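**June, cell 3, disassembly trials. Protective stop during memory removal**

Run stopped 14:20, arm over the tower, fault on the Zova controller: force limit exceeded, Z axis. Log shows 16 N against a limit of 12 during the descent to the memory slot. No E-stop pressed. Brake release and manual retract per the Meinecke procedure.

State at restart of checks: side panel off, processor still in the socket, green board still held in the gray fixture plate left of the tower. Worktable not moved.

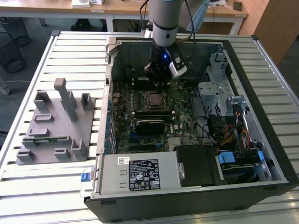 ## What the log says

- Descent began 3 mm lower than taught. The approach point is stored relative to the fixture plate, and the plate was re-zeroed this morning.
- Deneck vision node returned a pose 600 ms late. The planner accepted it anyway. Timeout was set to 3,000 ms, left over from the bench tests.
- Force trace is flat until contact, then one steep rise. Reads as a hard stop on something rigid, no sliding.

So two faults, and either alone might have passed. The stale pose is the worse one, as it gives no warning.

Afternoon: timeout cut to 200 ms, plate offset restored from the Castero backup, socket area added as a keep-out volume. Dry moves at 10% speed, fingers kept above the board.

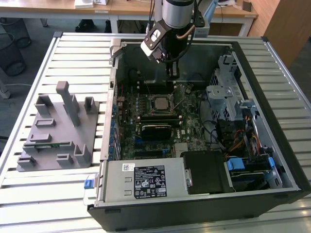
*Fingers pointing down over the upper part of the motherboard, just above the CPU area.*

Still open: board not yet powered to check for damage. No removal cycles until the planner rejects late poses outright.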